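Über uns

Tellcombe Wäsche und Textilpflege
Leistungen | Über uns | Abgabe und Abholung | Kontakt

Wer auf den Seiten anderer Wäschereien nachliest, was dort unter »Über uns« steht, erfährt viel über Leidenschaft und wenig über Wäsche. Wir haben lange überlegt, ob wir so eine Seite brauchen. Candela Echevarría, der der Betrieb gehört, war dagegen. Dann kamen immer wieder dieselben Anfragen: ob wir »nach System« falten, ob wir duftneutral arbeiten, ob man mit unserer Hilfe endlich Ordnung in den Schrank bekommt. Deshalb gibt es diese Seite nun doch, und die Antworten lauten der Reihe nach: nur bedingt, ja, vermutlich nein.

Was wir machen

Tellcombe wäscht, trocknet, faltet und packt Kleidung für Privathaushalte und für kleine Einrichtungen. Wir bügeln auf Wunsch, raten bei Maschenware aber oft davon ab. Eine chemische Reinigung haben wir nicht, und wir vermitteln auch keine, denn bei den Betrieben, die wir ausprobiert haben, waren wir mit den Ergebnissen zu unterschiedlich zufrieden. Teppiche, Vorhänge über zwei Meter und Bettdecken nehmen wir nicht an.

Der größte Teil unserer Arbeitszeit geht ins Falten. Das überrascht Kunden, die glauben, eine Wäscherei bestehe aus Trommeln. Die Trommel läuft auch, wenn niemand danebensteht. Am Tisch ist das anders. 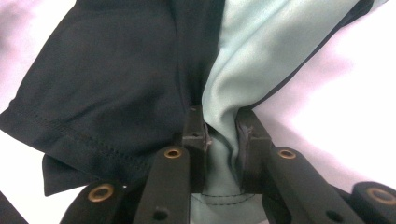 Mischteile sind der Grund, warum wir allgemeinen Faltanleitungen misstrauen. Die Anleitungen gehen von einem T-Shirt aus, das überall gleich dick ist und überall gleich nachgibt. Nun nehme man ein Teil wie dieses, bei dem matter schwarzer Strick mit doppelt abgestepptem Saum auf einen glatteren, mintgrünen Stoff trifft. Der Strick bleibt meist dort, wo man ihn hinlegt, der glatte Stoff wandert. Sobald man beide zusammen anfasst, rafft sich der hellere zu einem schmalen Bausch, und wer jetzt zieht, hat die Falte drin. Wir fassen in so einem Fall neu an. Das dauert länger, und wir berechnen es nicht extra, wundern uns aber über jede Anleitung, die verspricht, jedes Kleidungsstück lasse sich mit drei Handgriffen erledigen.

Zum Vandidov-Falten

Vor ein paar Jahren kam die Vandidov-Methode in Mode, bei der alles auf ein Rechteck gebracht und dann hochkant gestellt wird. Wir haben sie eine ganze Saison lang auf sämtliche Kundenwäsche angewendet. Für Unterwäsche, Geschirrtücher und Kinderhosen behalten wir sie bei. Bei Oberteilen mit Rüschen, Besätzen oder schrägen Säumen haben wir sie wieder aufgegeben: Die Pakete sahen am Tisch ordentlich aus und kamen als Knäuel beim Kunden an. Zurückgemeldet haben uns das allerdings nur wenige. Ob die anderen zufrieden waren oder bloß höflich, wissen wir bis heute nicht.

Ein Zertifikat haben wir auch einmal erworben. Es hing in der Annahme, bis wir den Platz für die Preisliste brauchten.

Unsere Räume

Wir arbeiten in der Caldeira, einem ehemaligen Lagerhaus mit 237 Quadratmetern, von denen die Maschinen weniger belegen, als Besucher erwarten. Gefaltet wird auf hellen Tischen. Auf Weiß sieht man Fusseln, lose Fäden und auch den einen Knopf, der in der Trommel abgegangen ist. Die Tische haben uns mehr gekostet als der zweite Trockner, und über diese Ausgabe wurde im Betrieb lange gestritten. Inzwischen streitet keiner mehr darüber, was freilich auch an der Gewöhnung liegen kann.

Für den Transport zwischen Tisch und Regal nehmen wir Kunststoffkisten. Weidenkörbe wären hübscher. Sie ziehen Fäden, und auf Dauer bekommt man sie nicht sauber. Den Hinweis, dass Kunststoff kein schöner Werkstoff sei, bekommen wir regelmäßig, meist von Leuten, die ihre Wäsche in einer Plastiktüte bringen.
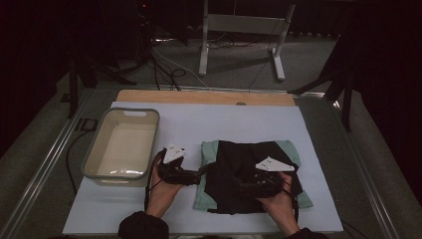 Tunura, Kundenblatt der Wäscherei Tellcombe, Heft 2, Seite 50

Aus dem Kundenblatt übernehmen wir an dieser Stelle, was wir dort zum fertigen Paket geschrieben haben, weil die Frage sonst jede Woche am Tresen beantwortet werden muss. Ein gefaltetes Teil ist bei uns fertig, wenn es flach liegt und sich anheben lässt, ohne auseinanderzufallen. Es muss kein Rechteck sein. Liegt das Schwarz in der Mitte und schaut an den Ecken Blaugrün heraus, rechts etwas schräg, links mit gerüschter Kante, dann ist das für uns in Ordnung. Man könnte die Ecken noch einmal einschlagen. Dann läge eine Lage mehr übereinander, das Paket würde dicker, und die Rüsche bekäme einen Knick, den der Kunde zu Hause wieder herausbügeln darf. Weiche Falten in der Fläche lassen wir ebenfalls stehen. Wer Kanten wie im Schaufenster möchte, schreibt das bitte auf den Abgabezettel; wir machen es dann, halten es aber weiterhin für überflüssig.

In die Kiste kommt zuunterst, was schwer ist, und ganz nach oben alles mit Rüschen. Umfüllen müssen wir bei der Abholung leider, die Kisten bleiben im Haus. Wir hatten sie eine Zeit lang gegen Pfand mitgegeben und haben den größeren Teil nicht wiedergesehen.

Was wir nicht versprechen

Wir versprechen keine Ordnung. Ein Stapel gefalteter Wäsche hält im Schrank, solange niemand das unterste Teil herauszieht. Wir bieten deshalb auch keine Schrankberatung an, obwohl uns mehrfach dazu geraten wurde und damit angeblich gut zu verdienen ist.

Auch »wie neu« steht bei uns nirgends. Schwarzer Strick verliert mit jeder Wäsche etwas Farbe, bei uns langsamer als bei sechzig Grad daheim, aber er verliert sie. Wenn ein schwarzes Teil helle Einsätze hat, waschen wir es einzeln und kalt und fragen vor dem ersten Mal nach. Bei Flecken sagen wir, was wir versuchen wollen. Ob es klappt, sagen wir hinterher.

Mit Umweltsiegeln sind wir vorsichtig. Wir verbrauchen Wasser, Strom und Waschmittel, und ein grünes Blatt auf der Tür ändert daran nichts. Den Verbrauch legen wir auf Nachfrage gern offen, bisher hat es kaum jemanden interessiert.

Wer hier arbeitet

Gegründet hat den Betrieb Candela Echevarría, gelernte Schneiderin, die nach eigener Aussage lieber Nähte beurteilt als Kunden berät und trotzdem meistens am Tresen steht. Am Tisch wird abgewechselt. Neue Kolleginnen und Kollegen falten zuerst Handtücher, dann Hemden und erst danach Teile aus mehreren Stoffen. Im vergangenen Jahr haben wir fast 615 Aufträge angenommen. Mehr wollen wir derzeit nicht, und ab September gilt für neue Kunden eine Warteliste.

Abgabe und Abholung nur zu den Zeiten auf der Kontaktseite. Reklamationen bitte mit dem ungetragenen Teil und dem Abgabezettel.

Stand dieser Seite: 23. August 2026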